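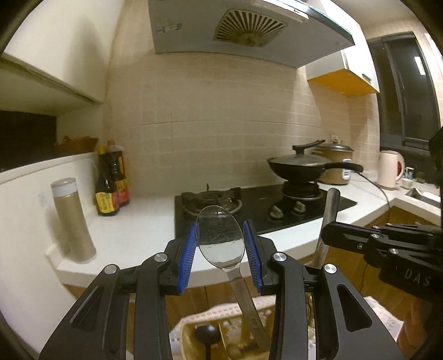
The ferry to Jalmont left at six in the morning, and by ten past five Woo-jin Kwak was already on the dock with his grandmother's accordion strapped to his chest and a bag of boiled peanuts in his coat pocket. He had not slept at all. Who could sleep? The Jalmont Midsummer Play happened once every four years, and this time they had let him in.

"You're early," said the woman who sold tickets.

"I know!" said Woo-jin.

She gave him his ticket and looked at the accordion, which was red and a little too big for him, and missing one of its black keys. "You're not going to play that on the boat."

"Only if people ask."

People asked. There was a family from Desdale with three bored children, and a retired piano tuner called Mr. Yang who had been to every Play for 31 years and wanted to hear anything that wasn't the engine. So Woo-jin stood with his back against the life jackets and played the one his grandmother used to play when the rice was in, the one that starts slow like somebody climbing stairs and then gets to the top and runs. The smallest child fell over from spinning. The wind took half the notes and carried them off toward the lighthouse, and he thought that was wonderful, that somebody in the lighthouse might be getting the other half.

"Your F sticks," said Mr. Yang when it was over.

"It does! It sticks when it's damp."

"It's always damp in Jalmont." Mr. Yang ate one of the peanuts and thought about it. "Play around it. Go up to the A and come down the back way."

They worked on it for the rest of the crossing, Mr. Yang humming and tapping the rail with his ring, Woo-jin trying it and losing it and trying it again, and somewhere past the second buoy the back way began to sound better than the front way ever had. It had a little hop in it. It sounded like a person stepping over a puddle in good shoes.

And then there was the island, all at once, the way islands come – first a smudge and then green hills and laundry and a dog. Every window on the harbor had a paper lantern in it. They would not be lit until dark, but Woo-jin could already see how it would be, and he had to hold on to something.

The square could seat 1,000 people if they were friendly about it. He was given a chair by the well, between a tuba and two sisters with fiddles who came over from Cevurer and argued in whispers about everything, tempo, shoes, whose turn it was to hold the rosin. The players went around the circle, one tune each, and whoever knew it joined in. That was the only rule. Woo-jin knew plenty of them. He knew the miller's waltz and the one about the goat. He played along until his left arm shook, and the July light went orange and then purple over the roofs.

Then the tuba finished, and wiped its mouthpiece, and the whole circle turned to look at him.

He had meant to say something first. He'd practiced it in the bathroom mirror at home, a few words about his grandmother, how she had carried this accordion over a mountain, how she had always wanted to see the lanterns. All of it went right out of his head. So he just started climbing the stairs.

Nobody joined in. Of course they didn't, it was a song from a village with 50 houses on the other side of the world. He played it alone, with the bellows creaking, and he reached the damp place where the F was and went up to the A and came down the back way, over the puddle, and he heard one of the sisters laugh out loud with pleasure.

The second time through, she had it. Her sister had it a bar later, and a bit differently, and for once neither of them argued. The tuba found the bottom. From over by the bakery steps came somebody humming, and a ring tapping on an iron rail.

"Again!" shouted the child from the boat, who was supposed to be asleep.

The first lantern was lit, and the next one. Woo-jin took a breath, opened the bellows as wide as his arms would go, and went back to the bottom of the stairs.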